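Toy Storage & Sorting > One bin, little animals
Page 2 of 2

farquhar_29
Okay, I'm converted! I was a divided-tray person for years, and last night I gave in and tried one plain open bin for the farm animals. No lids, no compartments. I want to do the whole Drendow set this way before December.
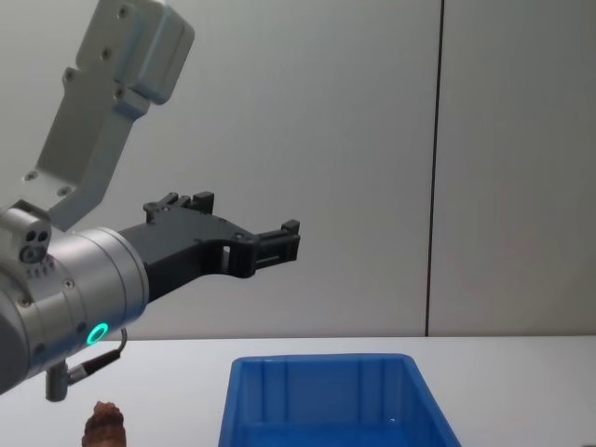

Kári Nørgaard
One bin is fine until your kid wants the goat. Then the whole lot gets dumped on the floor. I'd stick with trays.

farquhar_29
Fair, but mine dumps the trays too! At least with a bin the picking up is quick. And it's fun -- she'll toss animals into a bin all evening, and she never once put a cow back in its little square.

The color helps, I think. Blue bin on a white table, and even a small pig shows up right away.
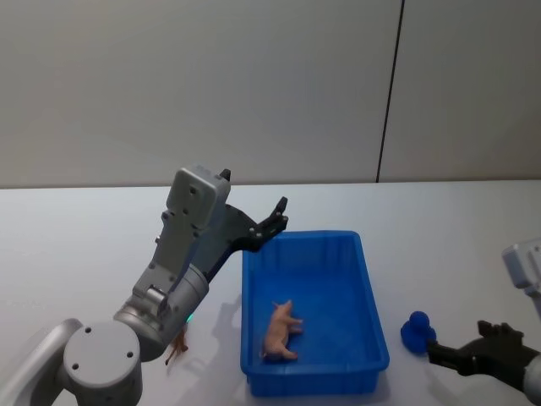 I'm starting with the pig and going slow, one animal at a time, so she gets the idea that the bin is where they live. My rule is that it has to fit on the table with room left over to play.

premach_mom
Love this. We have 45 of those little guys and I just use two bins, farm and everything else. Where does a dinosaur go? Big fights in our house.

Kári Nørgaard
Everything else, obviously. But see, now you're sorting, and you're halfway back to my trays.

premach_mom
Two bins is not a tray, Kári!!

farquhar_29
Dinosaurs are farm if the farmer is brave. Anyway, look for a thick lip if you're buying one. Much nicer to grab, and small hands can carry it.
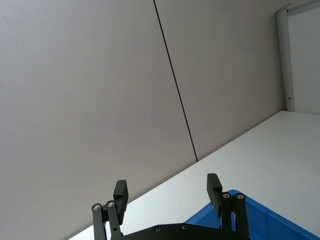
Blue bin, rim and corner

surosgate_sal
Do you wash yours? I do mine in the tub with the animals still in it. Works great -- just drain the bath squirters first.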